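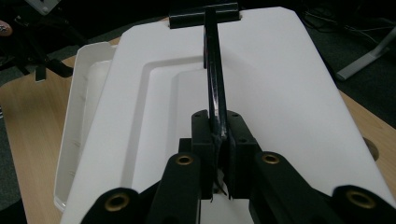 Lellix 2 review
Posted September 26, 2020 by Iddrisu Nyarko

Lellix is a desktop program for sorting, trimming and labelling recordings made with hand-held grippers, before they go off to train a control policy. Version 2 came out with a new timeline and a rewritten pose tracker. I have used it on 455 recordings, mostly lids and boxes on a table top, and paid for my own licence.

Installation is simple on Linux. On Windows I had to add the video codecs by hand, and the manual doesn't mention this. Once it was running, importing was quick. Files can be up to 2000 frames long before the preview starts to lag.

The timeline is the best part. Finger width is drawn as a line under the video, so you can jump to each point where the gripper closes. In the old version I scrubbed back and forth looking for those. Trimming is now two key presses, and the original file is left alone.

The pose tracker is less convincing. It does well over wood grain, where there is plenty for it to hold on to. Large plain white surfaces are another matter. With a white lid filling most of the view it lost its place in 151 of my recordings, and the recovered path often had a jump in it. Turning up the "feature floor" setting helped a bit but made processing slower. Sivby, which I used before, copes better with white plastic, though its labelling screen is poor.

There is also a check for the state of the fingers. You give it a reference shot of the open gripper and it warns you if later recordings look different. I like the idea. A torn pad changes how an object sits in the grip, and a policy trained on a mix of good and bad pads can be hard to debug.
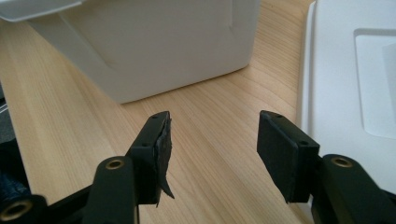
The warning is for the pair, so it won't say whether the left or the right finger set it off. You have to open the recording and look. Nuria Casado has asked for this on the support forum and was told it is planned for December.

Export worked first time. Labels come out as plain CSV and the poses as a separate file with matching time stamps. My planning scripts needed one column renamed.

Good: timeline, trimming, export.
Bad: tracking on plain surfaces, thin manual, vague finger warning.

I'm keeping Lellix for trimming and labels, and running the poses through Sivby for now.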